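# Zukutow R2 rear-set kit

Adjustable footrest and control assembly for track and club racing motorcycles. Machined by Hostent and supplied as a left and right pair, with brake and shift levers fitted.

## Specification

- Part number: 3446
- Peg to lever centre, shift side: 185 mm
- Overall bracket height: 247 mm
- Mass per pair, less fixings: 618 g
- Positions: nine per side
- Shift pattern: road or race (reversible linkage)

The pegs are fixed and knurled. Folding pegs are sold separately under the Gullon name and use the same thread. Lever tips are replaceable after a fall without removing the bracket.
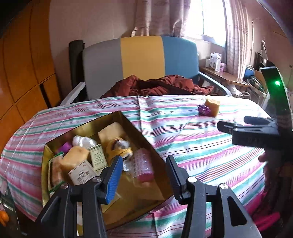
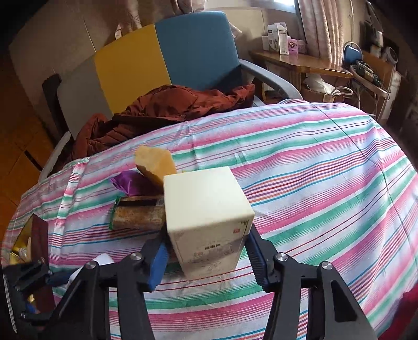 ## Fitting

Remove the standard hangers and clean the frame threads. Fit the brackets finger tight, set both sides to the same hole, then torque to the figures on the supplied sheet. Check brake lever free play before the first run and again after the first session.

Bikes with the McKinnon quickshifter need the short rod. State this when ordering.

## Changes

The April batch has a revised return spring. Earlier kits can be updated with the spring only; the pivot is unchanged.

Technical queries: Žydrūnas Ots, race parts desk. Page revised July 8, 2025.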